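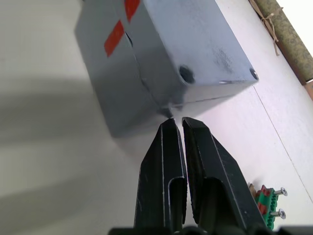
Photo: Rasha Atallah

Jungate — Skestholm night train, is it really going?
Transport board > Rail and coach > July 2022

haddad_line
Anyone seen the notice at Jungate? Sleeper to Skestholm down to 2 nights a week after the summer, then "under review". We all know what that means. Took it in May and it was packed.

pikowpete
Packed in May, fine. Try it in a wet winter. I had a whole coach to myself more than once. Can't run a train for me and my sandwiches.

Afaf Qaisi
Disagree Pete. It's empty in winter beacuse they take the seated coach off and only sell berths. Price a berth for a family and see how far you get.

haddad_line
^ this. And the connection at Pikow was retimed so you miss it by 7 minutes. Who signed that off

slowcoach16
Coach does the same trip, leaves later, costs less. Sorry but why should the rest of us pay for bunk beds

Afaf Qaisi
Have you done the coach? 16 hours, one proper stop. My mum can't do that. She can do the train.

slowcoach16
Done it loads. Bring a pillow.

pikowpete
To be fair to Afaf the coach is grim past Haddad. Still think the day train is the one to save though. If money's short put it there — more stops, more people, schoolkids use it.

Rasha Atallah
Petition on the ticket hall desk at Jungate, 874 names when I signed. Paper only, no online one yet. They want your postcode as well, lots of people leaving it blank.

slowcoach16
Petitions do nothing

haddad_line
Got us the early train back didn't it

slowcoach16
No, the new timetable did that. Differnt thing.

Afaf Qaisi
Signing tomorrow anyway. Rasha is the desk open before the first train or only after?

Rasha Atallah
After. Side door, ring the bell.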